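Search this notebook
Enter keywords
Go

Equipment planning, second arm – 14 July 2018

Ishbel wants a number for the February budget and I keep refusing to give her one, so I'm writing down what I have.

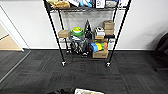 The Trallen quote came back at 2,611 for the arm, controller and one gripper. That is lower than I expected and it makes me suspicious. No mounting plate, no spare fingers, no cable set past the basic length, and the shipping line says "to be confirmed." Lorna thinks we can haggle. Maybe. My worry is what happens after it arrives, when we have to give it something to do. The plan says restocking and retrieval from the wire shelving, and the shelving is on casters. Every position we teach assumes the unit is where it was yesterday, and a unit on wheels isn't. Either we lock it down, swap it for something fixed, or pay for vision good enough to find it fresh each run. None of those three is in the quote.

Vision, then. Irix sells a camera and software bundle that their rep swears will "handle clutter." I asked what clutter meant. He sent a video of six identical white cartons on a white table, well lit, spaced apart. I wrote back and asked for wire shelves, mixed boxes, something soft and crumpled like the bag on our top shelf, and a mesh panel hanging behind it all. No reply yet. I'd like to see what the depth data does with mesh before we spend anything. My guess is holes everywhere and a planner that thinks it can reach straight through.

Cable mess on the bottom shelf, or whatever that dark tangle is by now: no gripper we can afford is going to pull one thing out of it. Take it off the task list. Lorna disagrees and says a pinch gripper could do it with enough tries. Enough tries is not a spec.

Gripper options as they stand:

Trallen stock two-finger. Included. Fine for small boxes if they aren't jammed against a neighbor. Won't open wide enough for the bigger cartons.

Bawa suction head. Quoted at 223 plus a pump we'd have to source. Good on flat cardboard, useless on the bag. The pump is loud, and the desks are in the same room.

Atia soft fingers. No price on the website, "contact sales," so I assume the worst. Ishbel has used them and liked them, but she was picking bread rolls.

I don't believe in buying all of them "to compare." We did that with the wheel modules and one set is still sealed.

What I'd want before signing anything:

- a loaner arm for four weeks, even an old one
- 100 picks from our own shelf with our own junk on it, every failure written down, including the ones where somebody nudged the box first
- reach checked to the back of the middle shelf with the gripper ON. The drawing they sent measures to the bare flange
- the warranty terms in writing. The rep said "standard" on the phone and changed the subject

Lorna's counterpoint, for fairness: if we wait for a loaner we miss the quote window and the price goes up. Could be. Quotes have expired on me before and every time a new one showed up inside a week, usually the same number with a different date on it.

Also the floor. It's carpet tile, and the Trallen pedestal wants to be bolted to something solid. I'm told there's a weighted base. Not priced. Asked.

Ishbel, if you're reading this before the budget meeting: put the Trallen figure in with a line marked "vision, not known" and leave it blank. If they make you fill it in, use the same again as the arm. I can't defend that but I've never seen it come in under.

To do: chase Irix for the mesh test. Get the pump noise figure from Bawa. Measure the gap between the middle and top shelves properly, with the camera bracket allowed for. Find out who signed for the wheel modules and whether they can go back.

0 shares
4 comments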